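Chapter 7
Whose Turn Is It to Tidy Up?

I started this book at my kitchen table in July, with a pile of towels on the chair next to me that I had been meaning to fold since breakfast. So let me put the question the way I put it to my students: can a machine do that pile for me yet? My short answer is "sort of, on a good day," and the rest of the chapter is me trying to be fair about it.

My old colleague Arlindo Leite has a favorite trick for first-year classes. He asks everyone to write out, step by step, how to hang up a coat. The longest list he ever got had 218 steps, and he still found a hole in it (the student forgot to let go of the hanger!). A dishwasher never has to face any of this. You bring it the plates, you line them up, and it sprays water in a closed box — a wonderful machine, but you did the fiddly part.

The fiddly part is what we'll look at now: picking up, putting down, straightening, folding. 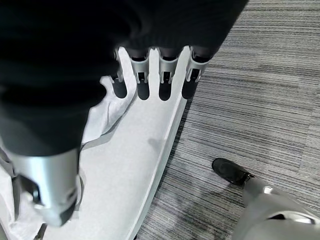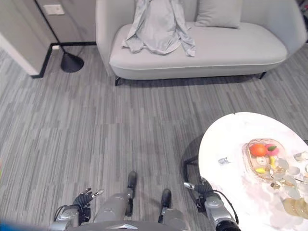
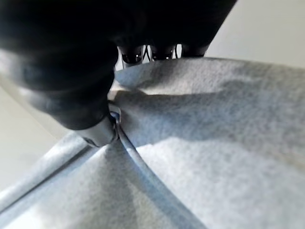
Household chores come in two families, and I'd like you to keep them apart as you read. In the first are things that hold their shape, like mugs, boxes and chairs. In the second are things that don't, and cloth is the king of that family. Take the gray fleece in the third picture. One pinch, and folds run out from it in several directions, so the shape the machine has to plan for is a new one. An orange in a basket never does that to you! Pick it up anywhere you like and it's still round. Efraín Yupanqui, who taught me most of what I know about grippers, used to make us fold a shirt wearing oven mitts before he'd let us write a line of code. I was terrible at it. We'll try a version of his exercise in Section 7.1, so find yourself a shirt and a pair of mitts before you turn the page.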